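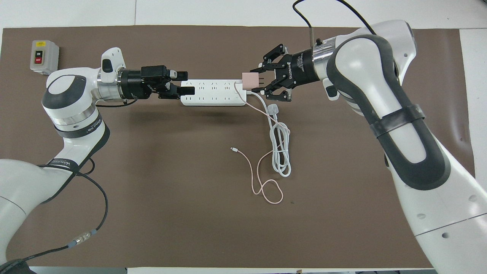 Marero, November

Good evening, and do pull your chairs in a bit – there's room for everyone. My bit tonight is charging corners, the least glamorous job in the Pallik house-tidy series and still my favourite.

Start with the strip. Ours is white with two rows of sockets, and the little pale pink charger is at the end, where a bulky plug has space to stick out. (Pause for the inevitable question on extension leads.)

Then the cables, one white and one pink, which at home I'd wind up loosely and never tightly. I did a drawer of 17 last winter, bless it.

Tea at the back after this, then labels.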